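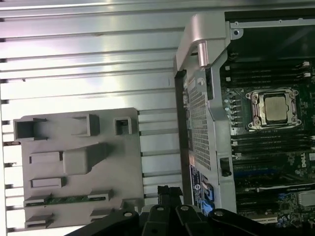 Le support gris contre le panneau strié, à côté du châssis et de sa grille.

Bon, vite fait parce que j'ai encore 9 mails en retard et le repas à lancer. Plusieurs d'entre vous m'ont demandé où en était le démontage des vieilles tours. Ça avance. Doucement mais ça avance.

Pour ceux qui prennent en route : l'atelier du Fikus a récupéré des PC de bureau, et on trie. Ce qui peut repartir, repart. Le reste en pièces. Fengying Meng s'occupe des mémoires et des disques, moi plutôt du métal, des vis, des étiquettes, bref de ce que les autres n'aiment pas faire. Budget de départ 300 euros, presque tout parti en tournevis, bacs et lampes. La caisse de Bikero qu'on nous a prêtée l'an dernier est toujours là, elle déborde, il faudra bien la rendre un jour.

Première chose que j'ai apprise : coucher la tour. Toujours. J'ai perdu des mois à travailler sur des boîtiers debout, penchée de travers, une vis qui tombe et c'est fini pour le quart d'heure. Couchée, panneau enlevé, on voit tout d'un coup et les deux mains sont libres. Mon dos dit merci.

Deuxième chose, les grilles. Tout ce métal perforé, c'est un nid à poussière. Pinceau sec d'abord, aspirateur ensuite, jamais l'inverse (demandez à Fengying pour l'embout bouché). Et les étiquettes collées sur le châssis on les laisse, même moches. J'en ai arraché en avril, j'ai regretté en juin, impossible de retrouver la référence. 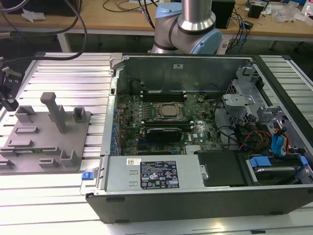 Une Dell ouverte, couchée sur la table à rainures. Le câble bleu, c'est le SATA.

Chez Dell j'aime bien les petits loquets bleus, celui qui tient le disque par exemple. On cherche du bleu avant de chercher un tournevis, c'est devenu un réflexe. Sur d'autres marques c'est noir sur noir au fond d'un trou noir, et là je râle.

Mon ordre à moi, pour ce que ça vaut. Le disque d'abord. Puis les câbles, en prenant des notes - avec le rouge, le jaune, l'orange et le noir tout emmêlés on croit qu'on va se souvenir et non, pas du tout. Puis la mémoire. Les clips blancs s'ouvrent au pouce, on ne tire pas la barette comme un sauvage. L'alimentation en dernier, et celle là on ne l'ouvre PAS. Jamais. On lit l'étiquette, on note, on range.

Le processeur je n'y touche pas, sauf s'il y a vraiment une raison. Gisela Bauerfeind n'est pas d'accord, elle voudrait tout refaire à chaque fois, pâte comprise. On en a reparlé au café, on n'a rien tranché.

Les vis : un pot par machine. Pas un pot pour tout le monde !! J'ai 8 pots de confiture étiquetés sur l'étagère et c'est le meilleur rangement que j'aie jamais fait. Il m'en faudrait 7 de plus, donc si vous mangez de la confiture pensez à moi. Avec couvercle svp.

Reste à faire : vérifier les disques, finir la liste des mémoires, répondre à Ellton qui attend deux tours pour la salle du bas. Et retrouver mon petit cruciforme, disparu depuis hier, je soupçonne la caisse Bikero.

Je file, les pâtes débordent. La suite quand j'ai cinq minutes - sur les disques, normalement.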